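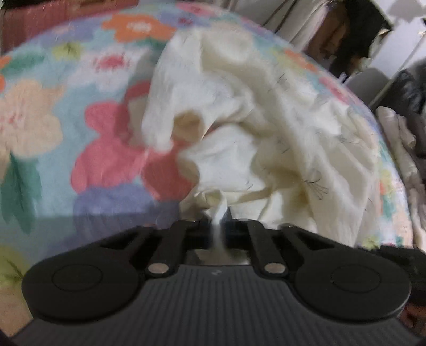
Nhung Lý wrote to me that a folding dataset with no bedspreads in it is a dataset for people who own big tables, and I've been grinning about it ever since. She's right! I fold on the bed. Everyone in my family folds on the bed.

Fillby: cloth on beds, README

So this is Fillby, my collection of laundry moments on soft surfaces. It has 1,083 clips so far, spread over 61 pieces of cloth, mostly light cotton things, some plain and some printed. Patterned bedspreads are very welcome (flowers especially, I have a weakness).

What's in the folders

clips/ has the recordings, one per attempt
cloths.csv lists each cloth with its color, rough size and whether it has a print
beds.csv does the same for what's underneath
notes.txt is me rambling, skip it if you like

Every clip begins with the cloth in a heap. I drop it from waist height and leave it alone, no arranging. If a corner ends up buried, then it's buried, and you get to hunt for it just like I do on a Sunday night.

Known problems: 115 clips have no end label yet. Cream cloths are labeled "white" in the older rows, and I keep meaning to fix that. Two bedspreads share one ID, sorry, Mabli Gittins spotted it and I'll split them in June.

Last updated 20/03/2020. Send corrections to Esi Agbeko.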